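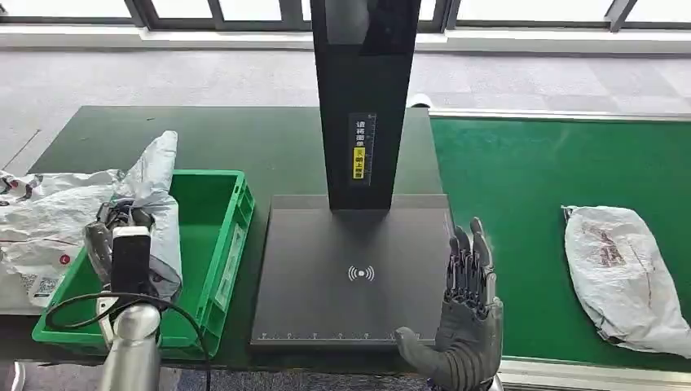
**Uvholm bench scale, 8 kg model: review after a season of parcel work**

Bought in January to replace a spring scale at our mail-order seed business. It weighs cartons up to 8 kg in 1 g steps and sends the reading to the label software over USB.

**Accuracy.** Checked against a 1,000 g test weight at the centre and at all four corners of the pan. Centre reading was exact. The rear left corner read 2 g heavy until I levelled the feet again, then 1 g heavy. Fine for postage, marginal for filling seed packets.

**Speed.** The reading settles in under two seconds. Our busiest day was 168 parcels and it didn't drift enough to need re-zeroing after lunch.

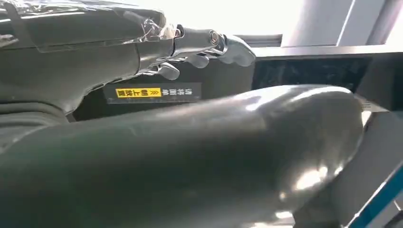
**Power.** Runs on the supplied adaptor or four AA cells. Auto-off is set to 40 seconds at the factory and can only be changed by holding Tare while plugging in the adaptor. The manual puts this under "Storage".

**Software.** The driver installed without trouble. Melahat Gökçe, who does our dispatch, had to change the decimal separator by hand before the labels printed the right weight.

**Dislikes.** Grey display digits with no backlight. The USB lead is too short to reach a computer under the bench. Spare feet are sold only in sets of eight.

I'd buy it again for parcels. For packet filling, get something with 0.1 g steps.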